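实验记录 28/01/2021
地点:Ullelbridge 二楼仿真室
内容:Teltholm 来访,演示 Pai 仿真环境下的桌面抓取

今天来访的是 Teltholm 的 Benoît Hoarau 和他两位同事。实体臂没开,全程只看仿真。上午先讲场景搭建,再跑抓取。

场景沿用 Tallia 那一版,没改布局:多孔台面,白色柜子在机械臂一侧,右边前后放两个塑料筐,一黄一深灰。杯子、盘子、碗、香蕉和小方块都是现成模型。Benoît 问台面的孔是贴图还是几何体,我答是几何体,碰撞检测时简化成平面。他建议把孔的间距做成参数,方便换台面,记下。

第一项演示是抓黄色杯子。杯子在红盘上,旁边黑盘上还有一只黑杯。夹爪从上方垂直下探,到杯口高度时暂停,给客人看位姿。 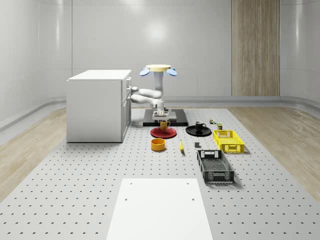 图1 夹爪位于芥末黄杯子正上方,红盘在下

暂停时讨论了两点:
一是肘部离柜子右侧太近。规划器允许,但换到实体臂上我不放心,安全距离要加大,先加到 150 毫米再看。
二是接触参数。Benoît 认为杯口这种薄壁件应单独设摩擦系数,不要和方块共用。同意。

批量测试没有现场跑,只给他们看了昨晚的日志:共 1,000 次,失败 41 次。失败多数出在杯柄朝向不利的初始位姿,少数是规划超时。超时上限目前设 5 秒,他们那边用得更长。日志里没有存失败瞬间的关节角,被问到时答不上来,下次一定要存。

随后切到从上往下看的视角,主要看腕部外壳和周围物体的间隙。这个角度下腕部会遮住黄杯的一部分,如果只用这一路画面做识别,杯子轮廓不完整。香蕉和灰色方块都露在外面,没有遮挡。同事提出两路视角融合,Benoît 说他们试过,标定比算法费时间。 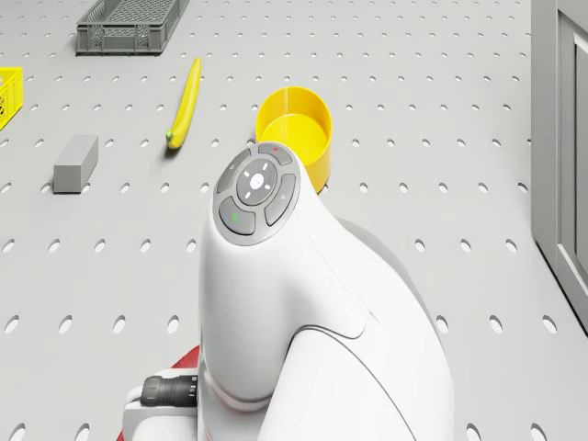
待办
1. 柜子一侧安全距离改 150 毫米,重跑同一组初始位姿。
2. 杯子和方块的摩擦系数分开设。
3. 日志增加失败时刻的关节角和夹爪开度。
4. 台面孔距改为参数,优先级低。
5. 把场景文件和说明发给 Benoît,发之前去掉内部路径。

另:投影仪颜色偏得厉害,深灰筐在幕布上几乎是黑的,下次改用显示器。Teltholm 邀请我们九月去回访,时间未定。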